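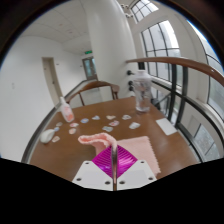 17th October

Tablet channel stock check, continued from the May sheet. Same method as before, except that reseller listings are now scraped twice a day and the phone lines are left out entirely. Phones go in Lina's book.

Source files: Rumar export (reseller listings, morning and evening), Yen export (carrier stores), and the hand-entered sheet from Bralemcombe. Merged total is 2,177 listings before cleanup.

Cleanup steps, in order:
Dropped listings with no storage size given.
Merged duplicates where seller ID and price match. Color is ignored in the match. Dorin U. wanted it kept in; we tried it and got the same store counted once per color, so it is out again.
Converted everything to the day's closing rate. Yen already exports converted prices. Do not convert those a second time. (I did, on the first pass. The carrier prices looked absurd, which is how I caught it.)
Flagged "ships in 3 weeks" and longer as out of stock. Shorter waits count as in stock.

The wait rule matters more than I would like. If the cutoff is moved to one week, most of the small tablet goes from "limited" to "sold out" in the reseller file, while the carrier file barely moves. Carrier stores either have it or take the listing down. Resellers leave the page up and stretch the date. A combined availability figure therefore depends on the mix of the two, and I am not going to report one. Separate lines for reseller and carrier in the summary.

Small tablet, base storage: scarce at resellers, patchy at carriers. Middle storage: scarce everywhere. Top storage: available at list price, some discounting. Same shape as May, when the top model was the only one anybody could get.

Large tablet: available in all sizes. Discounts at resellers of up to 400 off list, local currency, mostly on the outgoing model. Two sellers have mixed the old and new models under one title. I split those by part number. Where no part number was given I left the listing in the "unknown" bin and did not guess.

Problem with the evening scrape. The Rumar job times out on long result pages and writes what it has without an error. The file looks normal. Only sign is that the last seller in the alphabet is missing. Issa Saab added a check on the row count against the page header, and the job now stops if the two disagree. Evening files from before the check should be treated as incomplete. I have moved them to the folder "partial" and left the names alone so the old scripts fail loudly.

Valentin Costache asked whether the gray-market sellers should be in at all. Arguments for: buyers see them, and they set the price when official stock runs out. Against: their stock status is unreliable, and several of them list the same units. Decision for now is to keep them in for price and exclude them for availability. Column "gm" is 1 for these. The list of seller IDs is maintained by hand and Dorin Ghiță has the current copy.

Shipment estimate. Trernedura sent over their analyst note and asked if our data supports it. The note reads scarcity as strong demand. Our data cannot separate strong demand from short supply. Without sell-through figures an empty shelf looks the same in both cases. I wrote back saying so and attached the carrier lines, which are the cleaner of the two. They may want weekly snapshots. Cost not discussed.

Price check on accessories was supposed to go in this entry but the category codes changed between exports and the keyboard covers have ended up under cases. Needs a new mapping table. Skipped.

To do:
Rerun the merge with the conversion fixed and overwrite the first output.
Mapping table for accessories.
Ask Bralemcombe to enter the time of each store visit as well as the date. Morning and late afternoon give different answers on restock days.
Get the gm list into the shared folder.
Check whether Yen drops listings at zero stock or at some threshold above zero. Lina thinks threshold. No evidence either way yet.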